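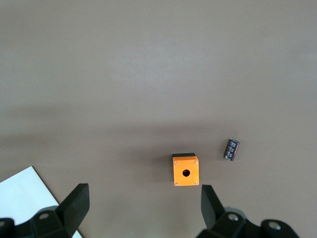 Colour contrast between a stamped motif and its ground was treated separately from edge sharpness, as the two are often confused when finished cards are judged by eye. A motif can have a clean outline and still be hard to pick out if its ink is close in lightness to the card. In the opposite case, a badly spread outline may pass unnoticed where the colours are far apart. The orange and taupe pairing was used as the reference for high contrast in hue. Figure 3 gives an everyday instance of the same pairing, with a saturated yellow-orange lid against a matte grey-brown tabletop, and it also shows how a soft band of shadow darkens a plain ground. Shadows of this kind affect the judgement of lightness far more than that of hue. Judges were therefore told to turn each card through a half circle before scoring it.

Figure 3. Yellow-orange on warm grey-brown, seen from above under uneven light.

The test pieces were 569 single-fold cards, each stamped once with the same leaf outline. Five dye inks from the Paka range were used on three Noonan card stocks: smooth white, cold-pressed watercolour and a dyed taupe. The watercolour stock was stamped both dry and lightly misted. Pieces with a visible double strike were removed before scoring and are not part of the total given here. Stamps were cleaned with plain water between impressions and blotted on a folded cloth – a scrubbing pad was tried early on and left fibres in the finer veins of the leaf.

Pressure was not controlled by a press. The 19 stampers worked by hand at their usual pace, and this is a source of spread in the results. We kept it that way because few hobby card makers own a press, and results obtained with one would say little about the cards most people make. Each stamper used every ink on every stock, so that a heavy hand would be shared across all conditions.

Edge sharpness fell in the order expected. Smooth white card held the outline best, followed by taupe, then dry watercolour card. On misted card the finer veins merged in all inks, most clearly in the orange. Contrast scores did not follow this order. The orange ink on taupe card scored higher than the two brown inks on smooth white, although its outline was softer. Moss green on taupe scored lowest of all and was often described by judges as looking faded, even on cards stamped the same morning. 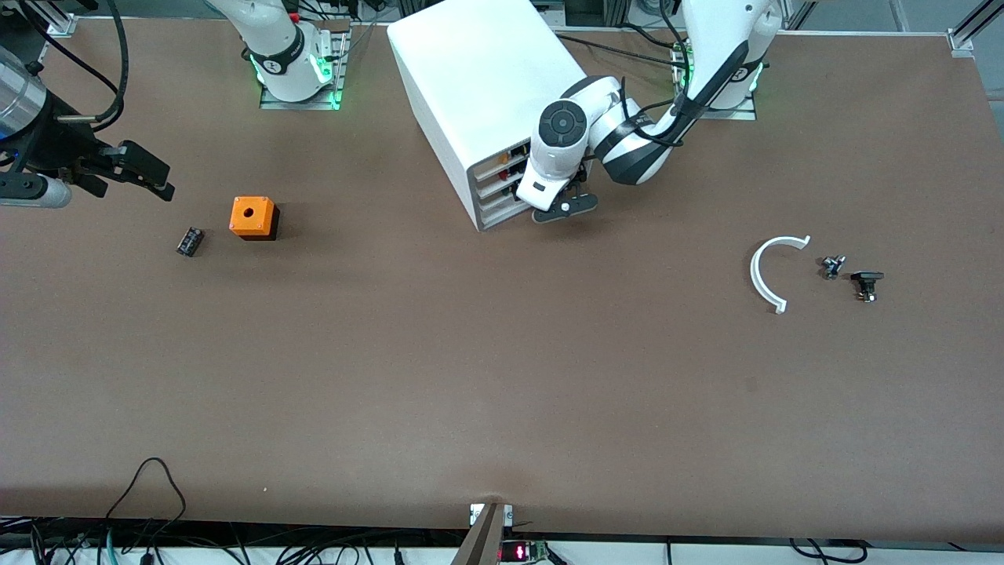
Drundero, 16/05/2020

The following observations were added at the second reading of the cards, after storage in closed boxes. Maxine Cosgrove rescored the full set without sight of the first scores. Her ranking of the stocks agrees with the first reading. Her ranking of the inks differs in one place, with the darker brown moving above the rust on watercolour card. We take this to be a matter of drying. The rust ink loses some of its red as it dries on an absorbent stock, while the brown changes very little.

A part of the set had been sealed with Eminus matt spray after the first reading. Sealing raised contrast slightly on taupe card and had no clear effect on smooth white. On misted watercolour card it made the outline worse, with a faint halo on the side nearest the nozzle. The halo was absent where the spray had been applied in several light passes. We did not test brush-on sealers, and the result should not be carried over to them.

Two limits apply to these findings. The leaf outline has no large solid areas, so nothing can be said about mottling, a common complaint with dye inks on textured card. The taupe stock came from a single pack, and Noonan card is known among stampers to vary in shade from one pack to the next. Pigment inks are dealt with in the next section.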